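教室における二酸化炭素濃度の推移と換気回数の推定
環境計測演習 期末プロジェクト報告書
カーンブリッジ(Kirnbridge)工科カレッジ 環境設備コース 第5班
指導教員 Sherif Metwally
提出 2019年9月

1. 目的

講義室の空気が授業の後半になると重く感じられるという意見は、以前から学生アンケートの自由記述に見られる。本報告では、Golldale棟2階の小教室を対象に二酸化炭素(以下CO2)濃度を連続測定し、減衰法によって換気回数を求めた。得られた換気回数を一室完全混合モデルに入れ、在室人数と開口条件を変えた場合の濃度を計算し、実測値と比較した。

CO2は、この濃度域ではそれ自体の毒性を問題にするものではない。人体由来の汚染物質全般の代理指標として用いる。判断の目安は学校環境衛生基準の1,500ppm以下とし、建築物の管理で用いられる1,000ppmも参考値として併記する。

2. 対象室

対象室の内法寸法は9.0m×8.0m、天井高2.8mで、室容積は201.6m3である。家具の体積は差し引いていない。外壁は南面のみで、引き違い窓が4か所ある。廊下側には前後に1枚ずつ引き戸がある。窓と戸が向かい合うため、両方を開ければ通風経路ができる。

空調は天井カセット形の室内機2台で、室内空気を循環させるだけであり、外気の取り入れ機能はない。換気は廊下側上部の換気扇1台が受け持つ。スイッチは照明と別系統で、授業中に運転されていないことが多い。測定期間中は換気扇を停止状態に固定した。運転時の評価は今回の範囲に含めない。

座席の配置は授業によって変わる。演習では机を寄せて使い、講義では黒板側に向けて並べ直す。配置の変化は室内の気流に影響しうるが、減衰法の適用時には扇風機で攪拌を行うため、換気回数の推定値に対する影響は小さいと考えた。

3. 測定方法

3.1 測定器

測定器には非分散型赤外線吸収方式(NDIR)のCO2ロガー Leridard を用いた。コースの備品であり、気温と相対湿度も同時に記録する。測定開始前に屋外で30分間順応させ、屋外濃度が420ppm付近で安定することを確認した。以後の計算では外気濃度を420ppmの一定値とした。

同じ型のロガーを2台並べた予備測定では、2台の差は終日30ppm以内に収まった。差に時間的な傾向はなく、器差の補正は行っていない。

3.2 設置位置

ロガーは室の奥行き方向の中央、床上1.1mに固定した。着席時の呼吸域に近い高さである。呼気が直接かかると一時的に数百ppmの上昇が記録されるため、最寄りの座席から1m以上離した。空調の吹き出し気流が直接当たる位置も避けた。

電源はAC給電とし、内蔵電池は停電時の保護にのみ使う。予備測定で電池駆動を試したところ、電圧の低下とともに記録間隔が不規則になったためである。配線は通路を横断しない経路に限った。
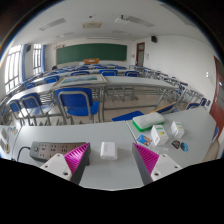 3.3 記録条件

記録間隔は5分とした。授業1コマが90分であるから、1コマあたり18区間の変化が得られる。初日の8時30分に記録を開始し、10日目の11時00分に終了した。この間の予定記録数は2,623件で、1件が欠測となり、有効記録数は2,622件であった。欠測は夜間の濃度が安定した時間帯に生じており、前後の値から判断して解析には影響しない。補間はせず、そのまま除外した。

開口の状態と在室人数は班員が交代で記録用紙に記入した。授業開始時、開始30分後、終了時の3回を標準とし、途中で窓や戸の開閉があった場合はその時刻を追記した。時刻はロガーの内部時計に合わせた。

3.4 換気回数の求め方

在室者が退出した後の濃度の減衰から換気回数を求めた。時刻0の濃度をC0、時刻tの濃度をCt、外気濃度をCoとすると、換気回数nは次式で表される。

n = (1/t) × ln{(C0−Co)/(Ct−Co)}

tの単位は時間、nの単位は回/hである。この式は、室内が一様に混合していること、室内に発生源がないこと、外気濃度が一定であることを前提とする。攪拌には扇風機を2台使い、測定者はスイッチを入れた後に室外へ出た。

開口条件は次の3通りである。

条件A 窓、戸ともに全閉
条件B 廊下側の戸を2枚とも開放、窓は全閉
条件C 廊下側の戸を2枚とも開放、窓4か所を各20cm開放

条件Cは減衰が速いため、5分間隔の記録では点数が不足する。初期値と10分後の値を用い、中間の1点は傾向の確認に使った。

4. 結果

4.1 濃度の日変化

授業のある日の濃度は、朝の450ppm前後から1限の開始とともに上昇し、休み時間にいったん低下し、次の授業で再び上昇するのこぎり状の推移を示した。休み時間中の低下幅は、戸が開いていたかどうかで大きく異なる。夜間は緩やかに減衰し、翌朝までにほぼ外気濃度に戻った。授業のない日は終日、外気濃度に近い値で推移した。

午後の最初の授業では、開始時の濃度がすでに600ppmを超えている日があった。昼休みに教室で食事をとる学生がいるためと考えられるが、昼休みの在室人数は記録していない。

4.2 換気回数

各条件の代表的な測定結果を示す。

条件A 初期濃度1,850ppm、30分後1,510ppm、換気回数0.54回/h
条件B 初期濃度1,700ppm、30分後1,060ppm、換気回数1.39回/h
条件C 初期濃度1,620ppm、10分後905ppm、換気回数5.4回/h

室容積を乗じて換気量に直すと、条件Aが109m3/h、条件Bが280m3/h、条件Cが1,100m3/h程度となる。在室者を35人とすれば、1人あたりの換気量は条件Aで3.1m3/h、条件Bで8.0m3/h、条件Cで31m3/hである。一般に必要換気量の目安とされる1人あたり30m3/hを満たすのは条件Cに限られる。

条件Bの減衰は、廊下の空気が外気と同じ濃度であると仮定して整理している。実際の廊下の濃度は外気より高いため、この値は外気との正味の交換量とは一致しない。隣室で授業が行われていた日には、同じ条件Bでも減衰が遅くなる傾向があった。

4.3 授業中の濃度上昇

35人が出席し、条件Aが終了まで維持された授業を比較対象に選んだ。開始時の濃度は610ppmで、1,500ppmに達したのは開始から25分後であった。

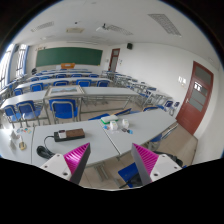

同じ条件をモデルで計算した。1人あたりのCO2発生量を0.018m3/h(着席での軽作業相当)とすると、室全体の発生量は0.63m3/h、換気がない場合の濃度上昇速度は3,125ppm/hとなる。条件Aの換気回数を用いると、610ppmから1,500ppmに達するまでの時間は19分で、実測より6分短い。

発生量を未知数として実測の25分に合わせると、1人あたり0.0144m3/hとなる。これは文献でよく用いられる値の範囲のうち、静かに座っている状態に近い。

5. 考察

5.1 モデルと実測の差

差の要因として、まず発生量の設定が挙げられる。講義を聴いている学生の代謝量は事務作業より小さく、0.018m3/hは過大であった可能性が高い。次に、授業開始直後の在室人数の問題がある。記録用紙の人数は開始時のものだが、遅れて入室する学生は数分後まで続く。入室のたびに戸が開き、その間は条件Aが成立していない。

記録間隔も無視できない。5分間隔では、1,500ppmを超えた時刻に最大5分の不確かさがある。実測の25分は初めて超えた記録の時刻であり、真の到達時刻は20分から25分の間にある。この幅を考慮すると、モデルとの差は見かけより小さくなる。

室内の混合については、授業中は扇風機を使っていないため完全混合の前提が弱い。測定点が1か所であることもあり、座席が集中する側の濃度を過小に評価しているおそれがある。

5.2 開口条件の効果

外気濃度から授業を始め、発生量を0.018m3/hとした場合、1,500ppmに達するまでの時間は条件Aで23分、条件Bで28分である。戸だけを開けても延びるのは5分にとどまる。換気回数は2.6倍になっているが、上昇の初期は発生量と室容積の比でほぼ決まるため、到達時間の差としては現れにくい。差が大きくなるのは授業の後半である。

条件Cの定常濃度は994ppmと計算され、1,500ppmには到達しない。1,000ppmに対する余裕はほとんどなく、外気濃度や人数がわずかに増えれば超える。測定時は南寄りの弱い風があった。無風の日に同じ換気回数が得られるとは限らない。

5.3 休み時間の換気

条件Aで90分の授業を行うと、計算上の終了時濃度は3,600ppmを超える。その後の10分間を条件Cとした場合、外気との濃度差は約4割まで減少するが、室内濃度は1,700ppm程度にとどまり、次の授業は基準値を超えた状態で始まることになる。したがって、休み時間だけの開放では35人規模の授業には足りない。授業中に5分間の開放を挟む場合の効果も計算を試みたが、開放直後の気流が過渡的で、減衰法で得た一定の換気回数をそのまま当てはめることに無理があると判断し、結果は載せない。

5.4 冬期への外挿

今回の測定は冷房期間中のものである。冬期は室内外の温度差が大きく、同じ開口面積でも温度差換気の寄与が増える。一方で窓際の座席では冷気が問題となり、20cmの開放を維持することは難しい。開口幅を5cmまたは10cmに絞った条件での測定が必要である。

6. 測定上の問題点

(1) 開口状態の記録は手書きに頼っており、記入漏れのあった授業が複数ある。該当する授業は解析から外した。

(2) 外気濃度を一定とした。南側の道路の交通量が多い朝の時間帯には、外気濃度が上がっていた可能性がある。換気回数の大きい条件ほど影響は小さいが、条件Aの減衰の終盤では無視できない。

(3) 測定器の校正は屋外空気による1点のみである。高濃度側の直線性は製品の仕様に依存している。

(4) 換気扇を停止状態に固定したため、通常の使用状態を代表していない。

7. まとめと今後の予定

窓と戸を閉め切った状態の換気回数は0.54回/hであり、35人の授業では開始から25分以内に1,500ppmに達した。戸のみの開放では後半の濃度を基準値以下に保てず、窓4か所を各20cm開けて戸も開放した条件で、定常濃度が1,000ppmをわずかに下回ると推定された。

11月に同じ教室で追加測定を行う。内容は、換気扇運転時の換気回数、窓の開口幅を変えた場合の比較、測定点を3か所に増やした濃度分布の確認である。開閉の記録には磁気式の開閉センサを使う。比較対象として、窓の少ないAit Brahim棟の教室でも条件Aの減衰測定を1回行う予定で、教室の使用申請は提出済みである。

付記 役割分担

測定計画と機器の設定は班全員で行った。減衰法の計算は2名がそれぞれ独立に行い、有効数字2桁で一致することを確認した。モデル計算は表計算ソフトによる。記録用紙の原本と計算シートは演習室のキャビネットに保管している。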